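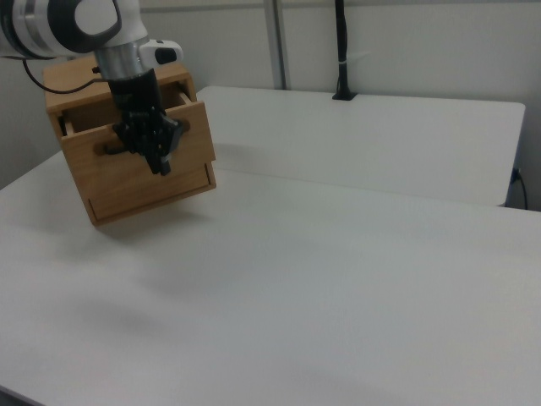 Flillell drawer-handling package, long-term review

Filed under: workshop, automation
By Jacinto Varela

Opening a drawer is a poor demonstration and a good test. The forces are small, the path is a straight line, and any five-year-old can do it. I have had the Flillell package running since September on a bench arm with a parallel gripper and a wrist camera, and the question I wanted answered was narrow: can it be trusted to put screws, fuses and drill bits back where they belong while I get on with something else?

What you get

The package is software plus a set of finger inserts. It cost me 900 euros with a year of updates. The arm, controller and gripper are extra, and it supports fewer of those than the sales page suggests. Installation took an afternoon. Calibrating the camera to the wrist took most of the following one, as the routine stops without an error message if the target is too close.

The drawers

Testing was done with two kinds of storage. The first is a small wooden box with two drawers, one above the other, with a round finger hole in the upper front. The second is a Skodden steel cabinet, bolted to the wall, with bar handles.

The cabinet is the easier job by a long way. It has mass and it is fixed. The software finds the bar, closes on it, pulls, and watches the force reading for the end stop. Over 1351 logged attempts on the cabinet the drawer was opened to the requested distance in all but 20. Most of the failures came in the late afternoon with low sun on the steel.

The wooden box is another matter. A finger hole gives the gripper something to hook but very little to hold, and a light box has no reason to stay put when its drawer is pulled. If the pull is slightly off the drawer's axis, the drawer binds, and from then on the arm is moving the whole box. It can end up hanging from its own upper drawer, clear of the table and tilted, with the drawer part open. The force reading at that point is steady and low, and the software takes it for a drawer sliding freely. Version 2 is supposed to compare drawer movement with box movement. I have not seen any difference.

There are workarounds. A strip of rubber matting under the box helps. A clamp cures it completely, but then you are fitting out the room to suit the machine. A second arm to steady the box is supported, and I have not tried it.

Speed

Slow. One open, place and close cycle on the cabinet is long enough for me to have done four by hand. This matters less than I expected for overnight sorting and a great deal if you are standing there waiting for a fuse.

Compared with Fitano

The Fitano kit is cheaper and needs the handle position taught by hand for each drawer. For a fixed cabinet that never moves I would buy the Fitano. Its inserts are also better: the Flillell ones are smooth, and I ended up gluing on textured pads from Chmielewska.

Verdict

Usable today for heavy, fixed furniture with proper handles. Not ready for light household items, which rules out most of what is in a kitchen or on a desk. I am keeping it on the Skodden and sorting the wooden box by hand.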